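The Last Bus to Hesville

My grandmother kept the ticket in a tin for sugar. It was a return ticket, Marulanda to Hesville, and only the first half was used. When I was a child I asked her why she never went back with the other half, and she said that the bus did not like her. I believed this for many years.

She came down from Marulanda in November, when the road was already bad. She had 50 coins sewn in the lining of her coat and a letter for a family who wanted a girl for the kitchen. The driver stopped at the bridge at Cukia and told everybody to walk across, so the bus would be lighter. They walked. It was raining and the river made so much noise that people had to shout. On the other side they stood together and waited for the bus, and the bus did not come.

The driver had turned round. With him went the suitcases, a crate of hens and somebody's wedding shoes. My grandmother had only her coat, so she laughed, and a man who had lost his hens became angry with her for laughing. They argued the whole way to Hesville. It took them until morning. This man was my grandfather.

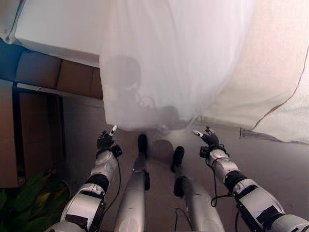

After the funeral I went to Hesville to empty the house, and I slept there five nights. The rooms were colder than I remembered and they smelled of soap. I worked slowly, because each drawer had something in it that I had to sit down with. I made a place for the things I wanted to keep, and in the evenings it was almost like having company. My aunt telephoned every night to ask if I had found the good spoons. I had not found the spoons. I had found the tin.

The ticket was softer than cloth. On the back my grandmother had written the price of flour, and under it, in another ink, the word "tomorrow". I do not know which tomorrow she meant. Perhaps she wrote it in the first winter, when the family with the kitchen was unkind to her, or perhaps much later, when they had the shop and three children and there was no time to go anywhere.

On the sixth day I locked the door and walked to the square. The bus for Marulanda was standing there with its engine on. It was a new one, with curtains. I gave the driver the ticket, and he held it up to the window and looked at it for a long time. He was a young man, he could have been my son.

"This company does not exist any more," he said.

"I know," I said.

He gave it back to me and moved his bag from the front seat.

At Cukia there was a wider bridge, and we did not have to get off. I asked him to stop anyway — only for a minute — and I walked across in my good shoes. Then I stood on the other side and waited, and he came.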